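Cable Tidying on a Shared Bench - Project Report

Draft 2, December. Written up by Elsa Lehtinen, edits from the rest of the group still coming in.

Why cables. Because the shared bench in the Tatthorpe building loses work time to them, mostly. People come in, want one charger lead, pull on it, get four. We logged 168 minutes of untangling over the term, all groups together. Not huge but annoying. So the question was: can we set a routine for the bench top that takes under 12 minutes and that people will really do?

Bench first. Butcher-block top, light wood with darker strips in it, metal rails along the back and down both sides. Good surface for this - black leads show up right away. Pale ones don't. The small whitish-blue coil in the back left corner got missed in two of our checks, same color family as the wood more or less, and it sits in close to the rail.
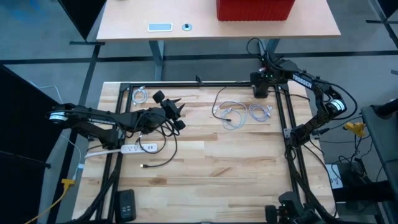
Hjaltadóttir Workshop Group - Student Projects, Bench Section

Method. Three steps, kept short so it fits on a card.

Sort by color before touching any knots. Dark pile, pale pile. Sounds too simple but pulling on a mixed tangle makes it worse, we tried.

Find the ends. Every cable has two, and a metal tip is easier to spot than the middle of a loop. Follow from the connector back. Don't start in the middle!!

Coil and tie. Hand-sized coil, one soft tie, not tight. We bought a pack of 40 ties from Clatstead and that was enough for the term, with some walking off to other benches.

The power strip was its own problem. Leads that are plugged in can't be coiled fully so they end up lying across the loose ones, and then everything is one heap again. Our rule now - unplug at the strip, then sort. Isto wall hooks were suggested for the strip itself but we ran out of time to test, see Further work.

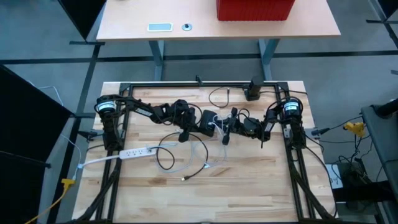 Fig. 2. White power strip and mixed cables on the bench top, strip cord going off to the left.

Results. First-timers were slow, mainly at step 2. Second try was faster for everyone who came back. Pale cables took longer than black ones in nearly every run, we think this is just seeing them agianst the wood. A dark mat would probably fix it. The color sort helped the most, the ties helped least, people forget to put them back.

Problems. Sample too small. Also we didn't use the same set of cables each time, which we should of, so times between groups don't compare well. Thin ones tangle different than thick ones and we only noticed that halfway thru.

Further work:
dark mat for sorting
hooks for the strip
labels on both ends, not only one
same cable set every run

Timing sheets are in the group folder, ask Elsa if the link is dead.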